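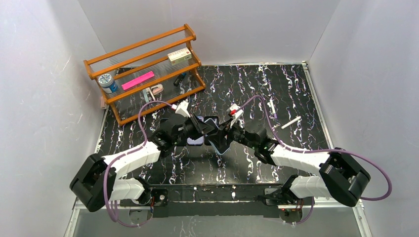 Tiered rack, back left corner. Pink block on the middle level, marker lower down.

Small things, small shelves – the desk rack gallery
August 4, 2023
By Najwa Zoubi

Search this gallery Go Clear

Quick one this time, typing fast between other jobs. Tarek Sayegh asked for more about the wooden rack so this page is all rack. Orange-brown wood, turned rails, clear acrylic panels, stepped levels. He calls it the Rotholm, after the street where he got it. I just call it the rack.

Picture is at the top, notes go with it.

The top tier
Little white box with a red label, up near the right end. Boxes do well up there, they stand up straight and you can find them without digging.

The middle
Round container, silver lid, blue label, over toward the left. Pink block lying flat right next to it. Very bright pink. I like having one loud thing on a shelf, your eye goes there first and then finds everthing else.

Lower down
Dark marker, lying on a diagonal. Pens never sit square on these, the levels are too shallow for a cup and I gave up on cups last December anyway. Pink-and-white clip at the bottom near the front, and a small white plastic one just below, partly hanging at the front edge. Clips wander.

The table
Black top with white marbling and a bit of faint purple in it. Thin metal rim. Shows dust like you wouldnt believe but the orange wood looks great on it. Pale grey-white walls help too – tried the same rack against dark green at Skerard and it just vanished.

Setting it at an angle
Long side faces out toward the lower right. Tarek's idea. Flat against the wall is tidier I guess, but on a slant you can get at the levels from the front and the end. Took 2 tries to talk me into it, now I do it at home as well.

If you're filling one of these: labels facing out, flat things flat, tall things not in front. Leave a gap or two. Mine at home holds 10 small things before it starts to look like a junk drawer.

More racks when I get to them. The Wróbel one still needs 3 screws.

Last updated: August 4, 2023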